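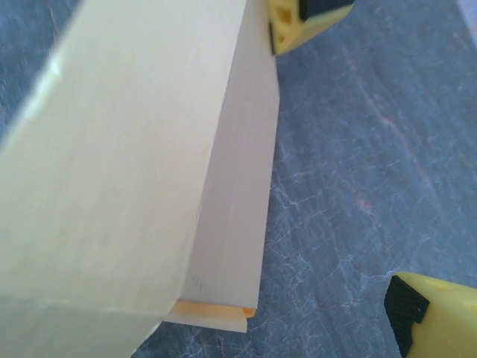
Most people who buy a timber chopping board, a shelf or a set of stacking blocks never ask which tree it came from. In Burkska, a small town with one long main street and a river behind it, they do ask, and the answer is usually lime. The wood is soft, light and almost without figure. A freshly planed face comes out a pale cream leaning towards yellow, and you have to look along a narrower side to find the grain, a set of very faint lines running lengthways. It also picks up every mark. A few dark grey smudges near the end of a block, whether pencil or dirt, will show up from across a workshop.

The town has carved lime for as long as it has kept records. The parish book lists 474 households in its first full count, and most of them had a bench somewhere, in a barn or at the back of a kitchen. They made spoons, butter moulds, hat forms and the plain feet that went under other people's furniture. Little of it was signed, and what survives in the museum at Molia is labelled by village only.

Work dropped away when plastic kitchenware arrived. By the time the last big buyer closed, the sawmill on the Skitico road was cutting pallets and little else. The lime trees stayed where they were, along the lanes and in the churchyard, and grew well past the size anyone wanted to fell.

What brought the trade back was a change in felling rules. Old roadside limes now have to be inspected, and those found hollow or leaning are taken down in winter, starting in December when the sap is low. The district used to sell the trunks for firewood. Now the mill buys them, saws them into thick planks and stacks them under a roof with open sides. A plank needs a year or more before it can be carved, and the thicker stock stays longer.

Caputo, a workshop in the old dairy, takes the largest share. Last year it sent out 2,441 orders, mostly spoons and printing blocks for fabric. The printing blocks are the better earners. A textile printer will pay well for a block that stays flat, and lime moves very little once it is dry. Spoons sell in greater numbers but the margin is thin, and there are roughly 500 shapes of spoon on the market already.

Prices remain the sore point. A carver on piece rates can finish a plain spoon quickly enough to make a modest wage, but a printing block with a fine leaf pattern may take two days, and a slip near the end means starting again. Several carvers in the town still do farm work in the summer.

The district has promised to plant 100 young limes along the Skitico road to replace those that have come down. They will not be fit for the mill for sixty years. In the meantime the inspectors have marked another row by the river, and the planks from last winter's felling are still in the stack, waiting for their turn.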